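**Is it worth keeping a landline in 2019?**

We moved out to Furnilstead in March and the phone company wants nearly $200 a year for a landline. My cell gets one bar in the kitchen and none upstairs. My husband says drop it, I keep going back and forth. Anybody out here done without? 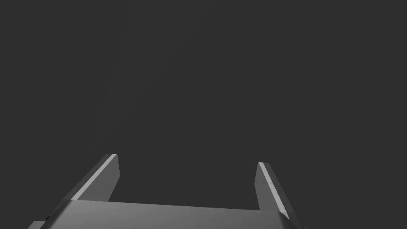

Oh, and we do have internet, it's the Maddocks cable plan, 16 a month for the first year and then who knows. Power goes out a lot when it's windy, if that matters.

**2 answers**

It matters a lot! Cable internet dies with the power unless you've got a battery on the modem, and so does wifi calling. An old copper line usually keeps working. I'm over by Clernano and I kept mine - used it twice last winter, both times to yell at the electric company.

Ask if your line is copper first though. If it's fiber you're back to needing a battery anyway.

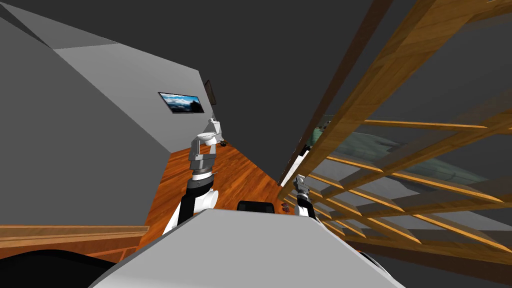
*answered by porchlight_329 on 11/06/2019*

Forgot to say, call and ask for the basic rate. They won't bring it up, you have to.

---

just get a cell booster. mines fine

*answered by a guest*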